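Meveck is a full-size humanoid robot project based at the Hakmont shared workshop. It was begun as a continuation of Brusier, an earlier upper-body platform, and is devoted to household tidying tasks. The name refers both to the robot and to the group that maintains it.

Design

The body follows the Brusier layout, with revised shoulders and a wider hip section. Joint control is handled by Godoy, a software package written by workshop members and now in its third major revision. Power and data are supplied by cable; a battery pack was tested in November and set aside for reasons of weight. The published parts list runs to 547 entries, fasteners excluded.

Operation

Meveck is operated by a team of four. Sessions are limited to 30 minutes, after which the motor housings are inspected.

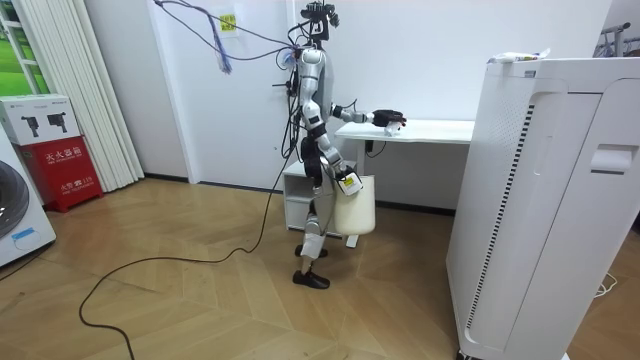

Clearing a desk is the standard exercise for the platform, and it is used to compare successive versions of Godoy. The two arms are assigned separate duties: one holds a bucket by its handle at the robot's side, while the black multi-fingered hand of the other works over the desktop and closes on small, light objects. The slack in the trailing cable is checked before each run — a rule carried over from Brusier. Runs are scored on a scale of 0 to 3.

See also

Brusier
Godoy (software)
Hakmont workshop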